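办公椅和饮水角的日常打理

办公室里最容易脏、又最少有人管的两样东西,一是椅子,二是饮水机。桌面每天擦,地面有保洁,椅背的网布却可能从买来到报废都没洗过一次。下面这些做法是我们自己一直在用的,工具都很普通,一间十来个人的屋子,一个下午能做完。

先备好东西

软毛刷一把,旧牙刷一支,超细纤维布三块(一块擦塑料,一块擦网布,一块留着收干),中性洗洁精,一小瓶食用柠檬酸,带扁嘴的吸尘器。喷壶用旧的就可以,洗净,贴上标签,别和浇花的混用。不要用含氯的漂白剂擦黑色网布,颜色会发花,织线也会变脆。

网布椅背

第一步是吸尘,不要上来就用湿布。网眼里的灰遇水变成泥,越擦越往里走。吸尘器换扁嘴,从椅背后面往前吸一遍,再从前面吸一遍,吸力调到中档。网布绷得紧,扁嘴不要顶着布面来回拖。

灰吸干净之后,洗洁精兑温水,200毫升水里滴两三滴就够,多了冲不掉,干了发黏。毛刷蘸湿甩一甩,顺着网布的纹路刷,不要打圈。遇到中间有接缝或者分成左右两片的椅背,接缝处单独用牙刷走一遍,头发和皮屑多半积在这里。刷完用拧干的布按压,把水吸出来,再换干布收一次。椅子推到通风的地方,背朝窗,晾到摸着不凉为止。

塑料框架

浅灰色的框架最显脏,尤其是上沿,大家挪椅子都抓那个地方。手印用洗洁精水就能擦掉。发黄发黑的老印子,可以用湿布蘸一点小苏打,轻轻揉,揉完马上用清水擦净。不要用百洁布的绿面,划痕进了灰更难看。框架上凹进去的槽和嵌条,用牙签裹一层薄布去掏,棉签容易掉毛。

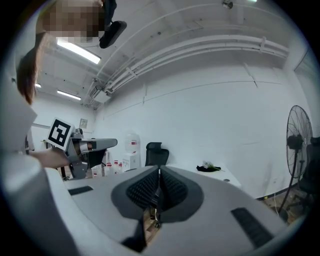
第229期

饮水机放在哪里

一间屋子里如果有走线走管,饮水机最好靠后墙放,不要摆在过道中间。桶装水一桶将近二十公斤,搬运的路线要留出来,椅子用完推回桌下,换水时就不用绕。饮水机背后离墙留一掌宽,方便散热,也方便拖把伸进去。空调室内机正下方不太合适,滴过水的机器冷凝水一多,水桶的桶口首先遭殃。

插座要单独一个,不和打印机共用插排。电线沿墙走,用线卡固定,不要压在椅子轮子会经过的地方。

饮水机的清洗

冷热两用的机器,夏天每月洗一次,冬天可以两个月一次。做法如下。

先拔电源,等半小时以上,让热胆里的水凉下来。取下水桶,从后面的排水口把余水放空。聪座(就是插水桶的那个座子)一般可以逆时针拧下来,泡在温水里刷。内壁用干净的长柄刷刷一遍,再把柠檬酸溶在温水里倒进去,浓度按说明书,没有说明书的,一升水放十克左右。静置二十分钟,冷热两个龙头各放一杯,其余从排水口放掉。然后用清水冲三遍,冲到尝不出酸味。

龙头口最好用牙刷刷,很多人只擦外面。接水盘每天倒,每周洗,盘底的滑腻用热水烫一下就掉。

水桶也要看一看。桶口撕掉封纸以后,用干净的湿布擦一圈再往下扣。开封的水两周内喝完,喝不完的拿去拖地浇花。

小瓶水怎么收

瓶装水买回来,整箱的先不拆,拆了的放在一个固定的台面上,几瓶靠在一起,标签朝外,旧的在前,新的在后。不要放在窗台上晒。开过的瓶子写上名字,下班没喝完的带走或者倒掉。空瓶压扁之前先拧开盖,排了气再拧回去,袋子能省一半地方。

透明瓶子想留着装别的东西,只装干的,比如图钉、皮筋、垫片。清洁剂一律不要装进饮料瓶,贴了标签也不行。

椅子的几处小毛病

轮子不顺,多数是缠了头发。把椅子放倒,下面垫一块旧毛巾,用小剪刀沿着轮轴剪开,镊子夹出来。缠得太死的,轮子直接往外拔,大部分是插销式的,用点力就下来。清完在轴上点一滴缝纫机油,擦去多余的。

椅背晃,先查椅背和座板之间的螺丝。一般是内六角,拧紧即可,拧到吃力就停。螺丝孔是塑料的,过紧会滑丝。坐下去慢慢往下沉的,是气杆的问题,自己不要拆,换整支。

灯管和墙面

日光灯管半年擦一次就行。关灯,等管子凉透,人站稳在梯子上,用干布擦,不用喷水。顶上的管子和支架平时够不着,用长柄静电掸从高处往低处带,掸之前把饮水机和桌上的杯子盖好。白墙上椅背蹭出来的黑印,用干净的白橡皮擦,比湿布好用。墙板的拼缝里进了灰,拿软毛刷顺着缝往下刷。墙上挂了小画框的,框顶那一条也别忘了。

读者来信

Verena Kälin来信问,黑色网布洗后有一圈白印怎么办。这是洗洁精没有收干净。用清水重新打湿整片,范围要比白印大,再用干布按压,不要只擦那一圈。

Teresa Henriques问柠檬酸能不能换成白醋。可以,就是味道重,清水要多冲两遍。

来信请注明编号1226,寄本刊生活栏。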